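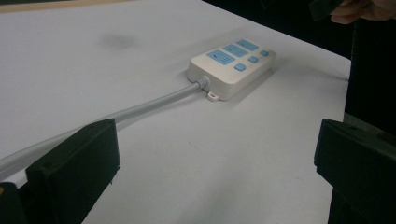

The white power strip with the blue sockets, on the bench, gripper open.

30th March

14 comments

I spent most of this week on the budget for the second gripper bench, and I'm writing it down while I still remember why I chose what I chose.

The first bench grew one purchase at a time and I never had a proper total for it. For this one I made a spreadsheet before ordering anything. The gripper took up the top line and most of my attention. I had quotes from Zemance and Saltari. Zemance was cheaper to buy, but their replacement fingers come only as a full set with the mounting hardware. Saltari sells fingers in pairs. I wear out fingers faster than anything else, so I went with Saltari and put 2 spare pairs in the first order.

Power was the line I had forgotten. On the old bench everything ran off whatever was closest, and I lost a lot of time to things being unplugged by accident. I now have a rule that each bench gets its own strip with a separate button for each outlet. The one I've been using has three outlets and three buttons, and a small tab with a hole in it so it can be screwed down. Three is not enough for a full bench. I need 5 outlets, and 6 would leave one for a lamp, so I'm buying two strips per bench and keeping them on separate lines in the sheet.

I also priced the table. Bugti makes a nice one with leveling feet, but it cost more than the controller and I couldn't defend that. A plain white top works fine for what I do. I can see dark fingers against it easily. A white strip on a white top is harder to pick out, so I'd like a few objects in other colors, and those have a small line of their own.

The last item was software. Gisteline charges per bench, per year, and the renewal comes up in June. If I add the second bench before then I pay for part of a year and then again for the full one. I've asked whether they can line up the dates and haven't heard back.

I put $100 aside for cables, screws, tape and shipping. On the first bench I had nothing set aside for that and paid for it out of the parts money. It may still be too low. I'll post the full sheet once the Saltari order is confirmed and I have the real shipping cost.

Share this post
6 shares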